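**Old computers wanted, and no, they don't have to work**

September 14, 2024

If you've got a dead desktop holding up a plant in your spare room, Pivton Library would love to take it off your hands! The fall electronics drop-off is back, and I stopped by the Dandach Street branch this morning to see how it was going. Busy is how it was going. I had to park two blocks away.

Last year's drive brought in 2,470 pounds of old gear, and Amos Delacroix, who runs it, told me he wants to beat that before the end of September. He's got 73 drop-offs signed up already (mine included, finally, after my husband threatened to put our old printer on the lawn).

Dropping off is free for computers, keyboards, cables and phones. TVs cost $50, and they'll only take 2 per household. Please wipe your files first, or ask at the desk and they'll walk you through it. Batteries go in a separate bag.

Anything that can be fixed goes to families in the Fitzsimmons school district, and the rest heads to the scrap yard out on Culleretti Road.

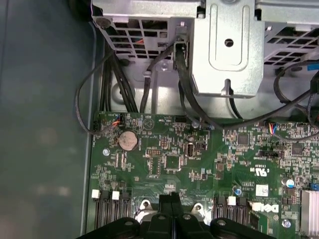 *A green Dell motherboard inside an open desktop tower.*

You can sign up at the front desk or by phone. Bring a cart if you have one, the ramp is steeper than it looks.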